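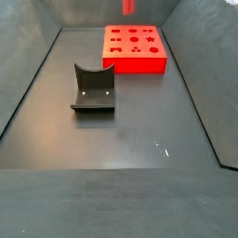 Holguras en espumas troqueladas: revisión del criterio interno

Desde febrero aplicamos una tabla única de holguras para los alojamientos cortados en espuma de polietileno reticulado. La anterior venía de los tiempos del troquel de fleje y daba el mismo valor para todos los contornos, con independencia del radio y del espesor. Con planchas finas el error se absorbía por compresión. A partir de cierto espesor la pared del hueco se abomba hacia dentro durante el corte, y la cota inferior deja de coincidir con la superior.

La tabla nueva separa tres casos: contornos circulares, contornos rectos y contornos con entrantes. Los terceros son los que más devoluciones generan. En un perfil en U o en H, la lengüeta de espuma que queda entre dos cortes próximos flexiona al introducir la pieza y termina por desgarrarse en la base. La norma es no dejar lengüetas más estrechas que la mitad del espesor de la plancha y redondear siempre el vértice interior.

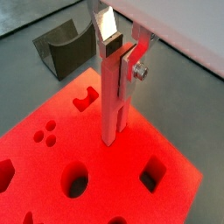 El pedido de Trorville (700 bandejas, densidad 34 kg/m³) se cortó ya con estos valores. Se rechazaron dos bandejas, ambas por defecto de laminado y ninguna por cota. El de Plomov sigue pendiente: el cliente pide huecos ciegos en plancha de una sola capa y hay que decidir si se fresan o si se propone un laminado de dos capas con fondo pegado. El fresado deja un fondo irregular y obliga a aspirar la viruta hueco por hueco. El laminado encarece el material, pero permite usar un fondo de otro color para el control visual de piezas ausentes.
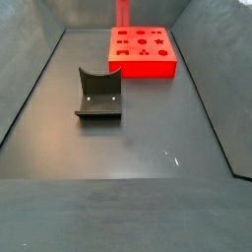 Boletín técnico n.º 31

Sobre la medición: el calibre de puntas no sirve en espuma. La presión de las bocas deforma el borde y dos operarios obtienen lecturas distintas en el mismo hueco. Ningsih Nair ha preparado un juego de tapones pasa / no pasa en poliamida, guardado en el armario de metrología. El tapón se deja caer por su propio peso, sin empujar. Si queda retenido antes del fondo, la cota se da por corta y se anota en la hoja de lote.

Las planchas deben reposar 80 horas en taller antes del corte. Las recién desembaladas siguen recuperando espesor, sobre todo las que llegan en la base del palé.

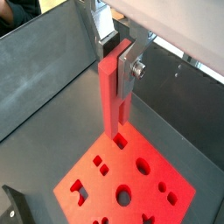

Cambios de proveedor

La cinta adhesiva de doble cara pasa de Oveck a Suominen. El soporte es más fino y conviene bajar la presión de la calandra - el valor nuevo figura en la ficha de máquina. Las bobinas antiguas se gastan primero, en trabajos sin laminado de fondo.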